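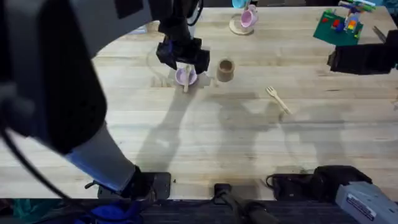 *Tabletop as of this morning: lavender bowl with the spoon in it, brown cup, fork, pink teacup on its saucer.*

**How do you store a play tea set so the small stuff stays together?**

I have a butcher-block table that does double duty for play dishes and building bricks, and I'm losing my mind a little. The cups wander, the wooden fork ends up under the couch, and the bricks get mixed in with everything (you can see the green baseplate has already claimed its corner). I bought a Dekent bin with 4 sections but the saucers don't sit flat in it. I'd also love to know what to put on the wood – it has small scuffs and I don't want anything sticky on there. Kids are 2 and 5.

– posted in August by Līga Šimkus

---

**Answer 1** (accepted)

Ditch the divided bin! We had one too and the kids just dumped it all in one section. What works at our place is a shallow open tray for the dishes, saucers stacked first, cups on top, and then spoons and forks standing in the biggest cup. Bricks get a totally separate box with a lid, and the baseplate slides in behind it on the shelf.

For the table, food-safe mineral oil. Wipe it on, leave it overnight, buff off whatever's left. I do mine twice a year and it's never tacky. Sand the scuffs lightly first, going with the grain.

**Answer 2**

Seconding the oil. I used Stumine board wax once and it took more than two days before it stopped feeling greasy, so maybe skip that.

**Answer 3**

zip bags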